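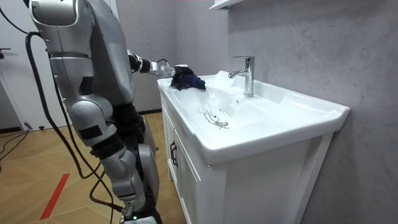 A dark navy cloth at the near left corner of the basin. The cabinet underneath is white, the sink white ceramic with a wide flat rim.

Caring for your basin and vanity unit: frequently asked questions

These are the questions our customer desk at Leinonen gets most often about ceramic basins and the cabinets they sit on. If your question is missing, the contact details are at the bottom of the page.

What should I use for everyday cleaning?

A soft cloth, warm water and a drop of washing-up liquid. Wipe the bowl first, then the rim, then rinse the cloth and go over everything again. Dry with a second cloth. Cotton and microfibre are both fine.

Does the colour of the cloth matter?

Only when it is new. Dark cloths can lose some dye in the first few washes. Glazed ceramic won't take the colour, but silicone sealant and unsealed grout might. Wash a dark cloth on its own before you use it, and don't leave it lying wet on the sealant line overnight.

How often should I wash the cloth?

Every two or three days if the basin is in daily use. Wash at 60 degrees without fabric softener. Softener leaves a film on the fibres and you will see it as smears on the glaze.

How do I get rid of limescale?

Mix equal parts white vinegar and water, soak a cloth in it and lay it over the marks for ten minutes. Rinse well. Repeat if you need to. Keep vinegar off the tap, as it can dull some finishes, and never mix it with bleach.

Can I use cream cleaner or a scouring pad?

Mild cream cleaner is fine once in a while. Scouring pads, wire wool and powder cleaners are not. They scratch the glaze, and scratched glaze holds dirt.

There are grey lines in my basin. Is it cracked?

Usually not. Rings, belt buckles and the bottoms of metal cans leave grey marks that look like hairline cracks. Rub one with a little cream cleaner on a damp cloth. If it fades, it was metal. If it stays and you can feel it with a fingernail, send us a photograph.

Water sits on the flat rim. Is that a fault?

No. A wide rim is made nearly level so that you can put things down on it, and a small amount of water will stay there. Wipe it dry after use if you live in a hard water area. If a large pool always forms at one end, check the unit with a spirit level. The cabinet may need adjusting at the wall brackets.

How do I clean the cabinet?

Use a damp cloth, well wrung out, and dry it straight away. Pay attention to the bottom edges of the doors and the strip just under the basin, where drips collect. Don't use solvents, bleach or anything with grit in it on the painted fronts.

My white doors look yellow near the handles. What can I do?

This is mostly hand cream and soap. Warm water with washing-up liquid will shift it, though it may take a few goes. Yellowing across the whole door is a different matter and comes from age and sunlight. Replacement fronts for the Skotow and Gurkow ranges can be ordered singly. Justutia fronts are sold in pairs.

Is it safe to have a wooden floor next to the unit?

Yes, as long as spills are wiped up promptly. Look inside the cabinet every few months and feel around the trap and the valves for damp. A slow leak will often reach the floor before you notice it in the cupboard.

How much weight can the cabinet hold?

Wall-hung Skotow units are rated for 37 kg, including the basin. Floor-standing units have no set limit, but keep heavy bottles on the lowest shelf.

When should the sealant be replaced?

When it lifts, splits or has black spots that don't wash off. Cut out all of the old bead before you put in the new one, and leave the basin dry for 24 hours.

How long is the guarantee?

Ceramic basins are covered for ten years and cabinets for 3. Scratches and damage from cleaning products are not included.

Who do I contact?

Ring the customer desk and ask for extension 705 (Natsumi Kudo, basins and spare parts) or extension 63 (Lino Santoro, cabinets and guarantee claims). Please have your order number ready.

Page last updated: Thursday, October 30, 2025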